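# Dish racks, and what they're supposed to do for you

I've owned more dish racks than any household needs. Most came with a promise on the box, and I've stopped reading the promises. What follows is what I do now, for anyone who washes up by hand and is tired of bowls that come out of the rack with a puddle in the foot.

## Buying one

Wire is fine. Bamboo looks lovely in the shop and goes black in the corners by December, whatever you rub into it. Chrome is fine until the coating chips at a weld, and then you get little orange freckles on the base of every mug. Plastic-coated black wire has lasted longest here, though I'd check the feet before paying. If the ends of the wire are bare under there, put it back.

I tried the Wosorel "air channel" rack for most of a year. The idea is that the prongs are shaped to pull air up between the plates. I did my own test one evening, four plates in the Wosorel and four in an old wire thing from a jumble sale, same water, same window open. Both lots still had drips on the rims when I went to bed and both were dry at breakfast. The old one cost a good deal less.

Two-tier racks: be wary. The top shelf drips on the bottom shelf, and all you have done is rinse the lower bowls again in what came off the upper ones. A rack with a tall part at one end and a low part at the other makes more sense to me, with cups and cutlery in the tall end and bowls and plates along the low one.

## Bowls

Plates look after themselves. Bowls are the trouble, and most advice on them is poor.

The usual line is to turn them upside down. Do that on a flat rack and the steam is trapped under there, and the foot ring on top holds a neat circle of water that goes down your sleeve when you pick it up. Lean them on edge instead, tilted a little past upright so the foot drains as well. If your rack's prongs are too close for a deep bowl, bend every second one flat with pliers. It's ugly and it works. Don't do this to chrome.

Leave a finger's width between bowls. People jam them in like records and then wonder why the glaze is scuffed. Patterned bowls with any gold on them should go in first, at the back, where nothing gets dropped on them.

Deep bowls want to roll when you lay them on their sides on the worktop, so put a folded tea towel down first if you're queueing them up for a space. A tea towel also stops that horrible scrape of an unglazed foot on a wipe-clean tablecloth. I've marked two cloths that way and the marks don't come out. Bicarb does nothing for it, in spite of what you'll read.

## Lids and see-through plastic

Keep them out of the rack altogether. They're light, they tip, and they hold a film of grease that shows up once they're dry. Wash them before the greasy pans, in the first hot water, and stand them against something to one side. If they still feel slippery you've used too little washing-up liquid. Vinegar rinses are recommended everywhere. I've found they make the kitchen smell of chips.

## The tray underneath

Throw it away, or use it for seedlings. Every drip tray I've had grew a pink slime in the corners inside a fortnight. The Hitura one had a spout that was meant to run off into the sink, and it did so only if the worktop sloped, and mine slopes the other way. A thick towel under the rack, changed daily, beats it. If you must keep the tray, empty it each night and dry it, and scrub the spout with an old toothbrush.

## Cleaning the rack itself

Once a month, in the bath, with hot water and soda crystals. Twenty minutes' soak, then a bottle brush along the wires where they cross. Limescale on the welds comes off with citric acid if you're patient. The sprays sold for the job seem to me to be the same stuff with a lemon on the label. Rinse well and let it dry before anything goes back on it.

## Putting away

The rack isn't a cupboard. I say this as someone who used mine as one for years and only ever ate out of the same two bowls. Empty it before you cook. Anything still damp gets wiped, and stacked with a square of kitchen paper between if the pattern is one you care about.

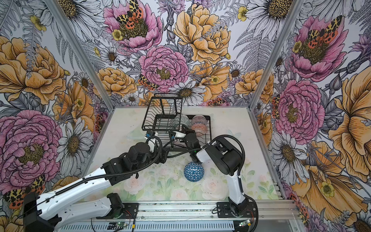
Pao-chu Hsieh wrote in to disagree about upside-down bowls, saying hers have dried that way for years on a rack with a raised grid and she has never once had a wet sleeve. She does give each one a hard shake over the sink first, and thinks I should try that before taking pliers to anything.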